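Von: Darragh Hayes
An: Trainerliste Jugendfußball
Datum: 27. Juni 2026
Betreff: Re: Re: Vorbereitung U15, Spielaufbau und das leidige Thema Turnier

Hallo zusammen,

erst einmal ganz lieben Dank für die vielen Rückmeldungen auf meine letzte Mail, ich bin mit dem Lesen kaum hinterhergekommen (und mit dem Antworten schon gar nicht, wie einige von euch gemerkt haben, Entschuldigung dafür!). Ich gehe mal auf das ein, was aus Vadton kam:

> Wir haben in der Rückrunde nur noch flach hinten rausgespielt
> und dabei gefühlt jedes zweite Gegentor selbst eingeleitet.
> Die Eltern am Zaun werden langsam unruhig. Wie lange habt ihr
> das durchgezogen, bis es besser wurde? Und macht ihr das auch
> gegen Mannschaften, die richtig hoch pressen? Außerdem: Steht
> der Termin für das Turnier in Csonka jetzt fest oder nicht?

Also, bei uns hat es eine ganze Hinrunde gedauert, und die war stellenweise wirklich kein Vergnügen. Gegen Akel lagen wir nach einer Viertelstunde 0:3 hinten, alle drei Tore nach Ballverlusten am eigenen Sechzehner, und unser Torwart hat mich in der Halbzeit angeschaut, als hätte ich ihm das Fahrrad geklaut. Ich habe ihm gesagt, dass die Tore auf meine Kappe gehen und er bitte weiter kurz spielen soll. Im Rückspiel haben wir 2:2 gespielt, und beide Treffer kamen über den Torwart und den Sechser, da war ich schon ein bisschen stolz!

Gegen hohes Pressing lasse ich den langen Ball übrigens ausdrücklich zu, aber er muss ein Ziel haben. Unsere Neun lässt sich fallen, die Außen starten in die Tiefe, und die Achter rücken auf den zweiten Ball nach. Mit den Eltern hilft meiner Erfahrung nach ein früher Elternabend, möglichst noch vor dem ersten Testspiel.

Für die Vorbereitung habe ich mir nun Folgendes aufgeschrieben, ergänzt gern:

1. Start Anfang August, die ersten Einheiten fast nur mit Ball. Läufe über 1000 Meter mache ich nur einmal zum Einstieg, danach stecke ich die Ausdauer in Spielformen.

2. Spielaufbau im 6 gegen 4 auf einem Feld von 36 Metern Länge, zwei Minitore an der Mittellinie. Wer den Ball verliert, muss sofort nachsetzen, der Torwart spielt immer mit.

3. Taktik bitte kurz halten. Zehn Minuten am Tisch reichen in dem Alter völlig, danach schauen sowieso alle aufs Handy (der Trainer manchmal auch).

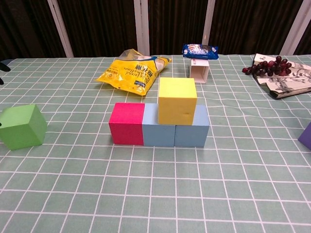

4. Turnier in Csonka: Der Termin steht, es bleibt beim letzten Wochenende im August. Gemeldet sind 121 Spieler, gespielt wird auf zwei Plätzen, und der Spielplan wird über Worklow verschickt. Wer dort noch keinen Zugang hat, schreibt mir bitte direkt und nicht über die Liste, sonst bekommen wieder alle die Passwörter mit.

5. Testspiele: Ich suche noch einen Gegner für die zweite Augustwoche, gern auswärts, gern auch etwas stärker als wir. Einen Schiedsrichter könnte ich mitbringen.

Und falls jemand noch einen Satz Leibchen in Größe S übrig hat, unsere sind nach dem letzten Waschgang eher Größe Puppe.

Herzliche Grüße und erholt euch gut in der Pause
Darragh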